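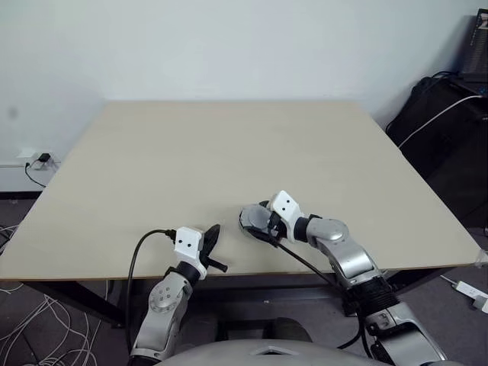 Singers wanted in Bimdale

Soma is a community pop choir, and we're looking for new voices, especially low ones (we always seem to be short of basses!). We sing new wave, glam and a good deal of soul, all by heart, and we're putting together a concert of 19 songs for next June at the Ross, which seats 200 and has a lovely warm sound.

You don't need to read music, and there's no audition, just a friendly chat and a song or two around the piano so we can find where your voice sits. Dues are $60 a season, or $70 with the songbook. Please sign up at the Mernent music shop by 2026-08-31, and do bring a friend if you're shy.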